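Chasing down a wrist camera that freezes mid-task

If you run two arms over one table with a camera on each wrist, sooner or later one of the feeds is going to freeze on you. Ours at Halamstead froze on a Thursday, right while both grippers were holding the same part, and the arm kept moving on a stale picture for long enough to squash the part and bump the other gripper. No damage, but I hit the stop button so hard I hurt my hand!

It took me way too long to find the cause, so I'm writing down the order I'd do it in next time. You'll need your logs, a few cable clips, some tape and a free afternoon.

Step 1. Stop it properly and leave it alone

Hit the e-stop first, then look. If the fingers are still clamped on something, don't pull it out by hand while the drives have power. Ours can hold grip after a soft stop, and I had forgotten that until Marius Hodoroagă grabbed my sleeve. Lock out the power, and prop the arm if yours sags with the brakes released.

Before you touch any cables, draw where they're lying. I skipped this and tidied up (I like tidy), and lost the best clue I had.

Step 2. Find the freeze in the log

A frozen feed doesn't always throw an error. Our driver just kept handing over the last good frame with a fresh timestamp on it, so everything looked healthy. What gave it away was the frame counter. It stuck at 674 and stayed there while the joint positions kept changing.

So compare the camera's own counter with the joint log, and write down the joint angles at the moment the counter stops. If you get more than one freeze, do it for all of them. Mine all happened with the wrist rolled to nearly the same angle, which pointed pretty hard at a cable.

Step 3. Learn what a live picture looks like in that pose

Put the arms back where the trouble happens, at the slowest speed you've got, and keep your eyes on the room view and the wrist view together. We use a curled sheet of yellow material for the two-arm hold. Follow the black cable from the camera housing down to the table, and see where it lies with the arms in this position.
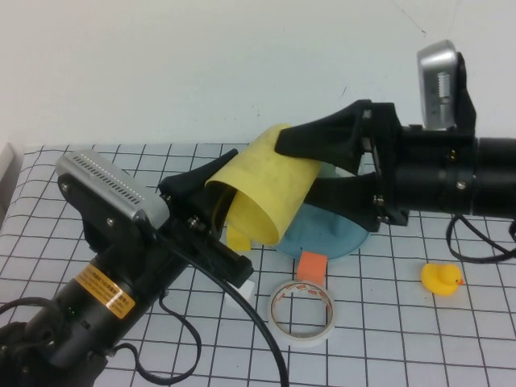 A wrist view from the same setup, with a gripper finger down at the bottom:

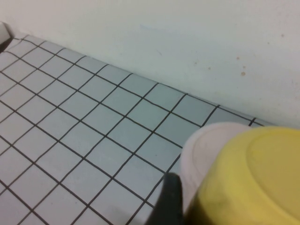 Step 4. Do the wiggle test

Keep the drives locked out and the camera powered. Start a recording of 4,000 frames, then work along the cable with your fingers, starting at the camera plug and bending gently as you go. Have somebody else watch the counter and yell. Alina Cârstea yelled at the first bend past the plug, and then again every single time I touched it.

If you get nothing, swap the two camera cables end for end between the arms and try again. When the fault moves with the cable, it's the cable. When it stays put, look at the camera, the port and the hub, in that order.

Step 5. Replace it and give it slack

Please don't tape over a bad cable and carry on. I did that and got 223 clean cycles out of it, which was just enough to make me think I was a genius.

Fit the new one with a clip close to the plug, so the bending happens in the cable and not at the connector. Leave a service loop – ours is about a foot – and roll the wrist through its full range by hand, if your arm lets you, to make sure the loop never pulls tight or catches a finger.

Step 6. Make the arm notice next time

The cable was only half of the problem. The other half was software that trusted a frame because its timestamp was new. We now check the camera's own counter on every control tick, and if it hasn't moved for 12 ticks the arm holds position and complains. Set your number to match your frame rate. If your camera runs a lot slower than your control loop, a tight limit will drive you nuts with false stops.

Then test it. Run in free air with nothing in the grippers, at low speed, and unplug the camera at the hub end. Both arms should stop, including the one whose camera is still fine. Ours didn't on the first try – I'd only wired the check to the left arm.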